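3.2 Sorting of returned cups

The second part of our study concerns the cups which come back from the canteens. In Nevuvcombe, the reusable cups are collected after lunch and brought to the washing hall at Korkivwood. During July we followed 3208 cups through this hall. Of these, 242 were set aside before washing, mostly for cracks in the rim, and 133 were set aside after it. The method of counting is the same as in Vasconcelos's earlier report on the plates.

The cups travel on a belt with a rail on both sides. The rails are important for light plastic items, which roll easily when they lie on the side. For this reason we asked that the cups be placed with the opening up whenever it was possible.
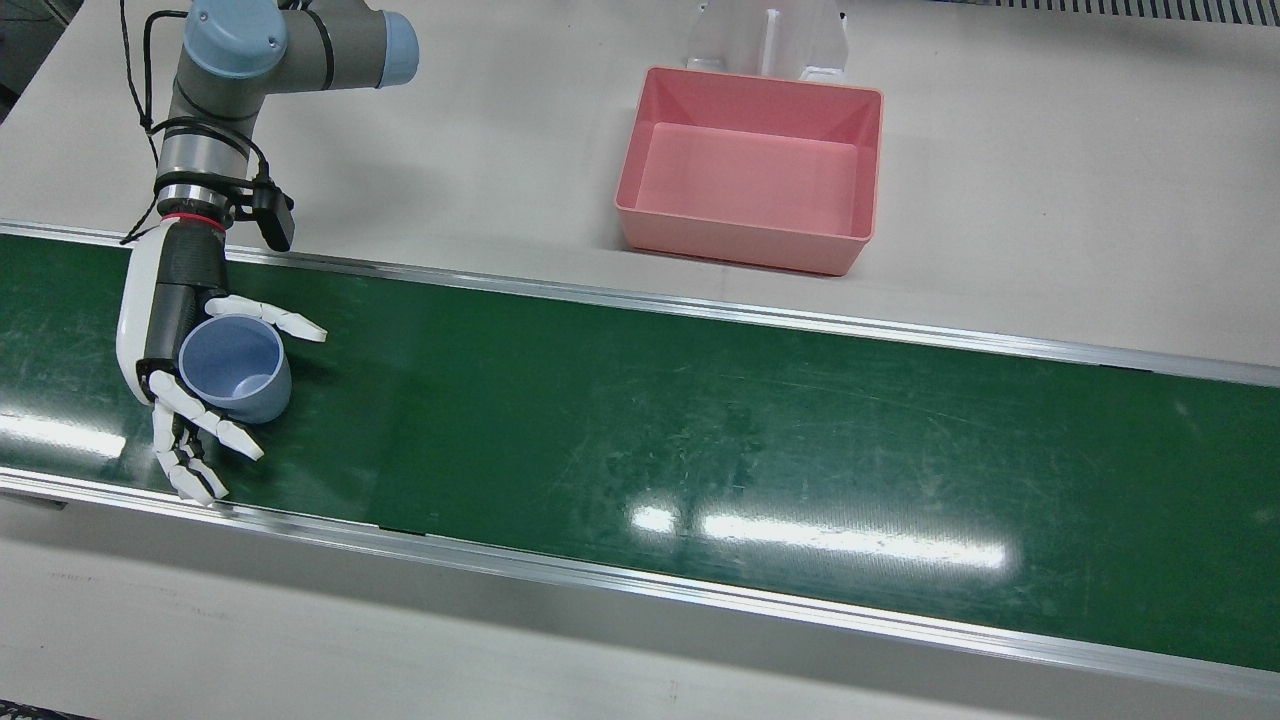
Figure 4. Light blue plastic cup at the green conveyor belt, open side up and slightly tilted.

The position of the cup in Figure 4 lets the rim and a part of the inside be seen together. Stains at the bottom are more difficult to judge, and we recorded them only after washing. The color of the cup also plays a role: on the light blue series the coffee marks were noticed early, while on the brown series from Quintero many of them were found only at the last check.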